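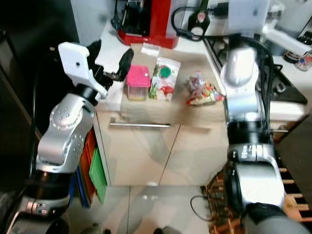
Counter Station: Pre-Run Checks

Mudeo student project, two-arm kitchen build. Fill in before power goes to the arms. Comments go under the item they belong to.

1. Emergency stop pressed and released, both arms respond. OK.

2. Gripper fingers free of tape, crumbs and old foam. OK.
Comment: wipe with a dry cloth only. The cleaner we tried in May left a film.

3. Items for the task placed on the tan board, clear of the counter edge. OK.
Comment: container with the pink lid goes on the left, printed package next to it, crumpled packet farther right. Leave a gap before the packet or the right arm has no room to come down.

4. Stove controls off and locked. OK.

5. Cable slack at both wrists. NEEDS WORK.
Comment: the loops on the right arm ride high. Add one more tie below the upper joint and repeat the full reach test. Ties are in the Plurarex bin.

6. Speed limit set to 40 percent for any run with a student inside the tape line. OK.

7. Mount bolts checked against the Clorness torque card. OK.
Comment: 6 bolts redone on the left arm. Paint marks renewed.

Rack Station: Pre-Run Checks

8. Floor tiles dry, no loose cords in the drive path. OK.

9. Rack stands steady when pushed by hand. OK.
Comment: slats are close together. A finger can catch between them if the arm backs out at an angle. Open the gripper fully, then back out straight.

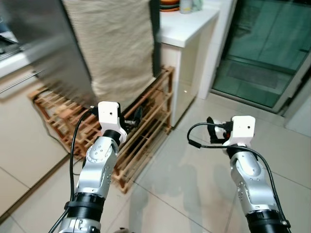 10. Cloth starts draped over the top of the rack. OK.
Comment: the coarse weave snags. Stop the run if it pulls tight, and free it by hand with the arms paused.

11. Clearance to the glass door, 440 mm or more at full reach. OK.

12. Log file saved under the run number. OK.
Comment: last number used was 114. Do not reuse numbers from failed runs.

Open items: cable ties (5). Šťastný team has the next slot and should not start until item 5 is signed off.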